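5. Tuning the Grasp Planner on Your Own Table

By now Killach is talking to the arm and the camera, so you get to the fun part: watching a plan turn into motion! Set aside an hour for this section, more if you like to tinker (you will).

5.1 Before you start

Check that the joint monitor shows green for all joints. If one is yellow, go back to section 4.3 and home the arm again.

CAUTION: Keep the stop key within reach whenever the planner is live. Preview mode does not move the arm, but one click on Run does.

5.2 Load a task

1. Open the Tasks panel and pick sink_cup from the Plituvby set. It has 1548 recorded grasps to plan from, and it's a great first task.
2. Set Speed to 62. The slider goes to 300, and you can have that later.
3. Click Capture. The basin should show up in the depth view as one smooth bowl. If it comes out full of holes, turn on Fill Gaps and capture again.
4. Draw the keep-out zones. Click the corners of anything tall near the target, such as a faucet or a rack, then press Enter. Zones are saved with the task.

Note: Thin bars and cables are hard for the depth filter. Draw their zones a little fat.

5.3 Preview and approach

5. Click Preview. The ghost arm plays the whole path - drag the time bar back and forth, it's the best way to spot a bad elbow swing.
6. If the path crosses a zone, click Replan. The search stops after 2000 tries and keeps the best path it has.
7. Tick Hold at Pregrasp, then click Run. The planner is set to pause with the fingers just above the inside of the basin, over the cup.

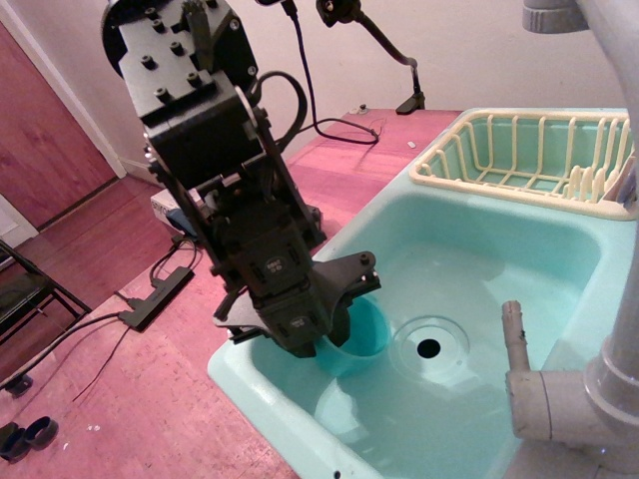
Cauã Lacerda: I'd leave Hold at Pregrasp on even after the task is tuned. Changing the grasp angle from the pause is so much quicker than starting over from Preview, and the new angle goes into the log either way.

8. At the pause, compare the ghost fingers with the real ones. Use the arrow keys to nudge the target, one tap per millimeter.
9. Press G to close. The Force graph should rise and then go flat.
10. Click Save as Default.

CAUTION: Nudges are not checked against keep-out zones in version Butholm. Tap slowly near the rim.

If the graph never goes flat, lower Grip Gain one step and repeat from step 7.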